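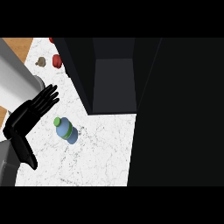 A robot hand and a water bottle on the counter of the simulated kitchen.

Zotlow opens its practice kitchen to outside teachers

Friday, December 26, 2025

The robotics company Zotlow has opened its simulated kitchen to people outside the company, who can now teach household tasks to a robot by remote control from their own home. The project is named Kerkau and it was until now used only by the staff in the Wereck office.

The kitchen exists only in the computer. It has a marble counter, a few vegetables, a water bottle with a green cap and a dark cabinet with a door. The person who teaches wears a headset and holds one controller in each hand. When the person moves the hand, the black hand of the robot makes the same movement on the screen, and the program records it. Such a recording is called a demonstration. Later the robot learns from many demonstrations of the same task.

In the first group there are 30 teachers. Each of them receives a short training of two evenings and then works through a list of 6 tasks, all with objects which are known from a normal kitchen. One of the tasks is to put the bottle into the cabinet.
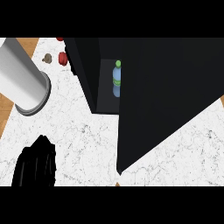

According to the company, the tasks with a door are the ones where new teachers need most patience. The door must be open wide enough for the arm, and the hand must come away from it without pushing it back. A teacher who makes a mistake can stop, delete the recording and begin again from the start position. Every demonstration is also watched by a second person before it is accepted. In the trial with the staff, 81 per cent of the recordings were accepted at this control.

The teachers are asked to work at a calm speed and not to correct the robot with many small movements, as these are learned together with the rest. They are also asked to vary the way they approach an object, so that the robot does not know only one path to it. A session takes at most one hour, with a pause in the middle.

The accepted recordings go to Tuhiwai, a partner of Zotlow, where the learning itself is done. Tuhiwai will then try the learned tasks in the same simulated kitchen, with the objects placed differently. Tests with a real arm are planned for March, in a workshop in Wereck.

People who want to join the second group can write to the project office. Experience with robots is not asked for, but a stable internet connection is necessary. The second group will have 5 places reserved for persons who work in professional kitchens.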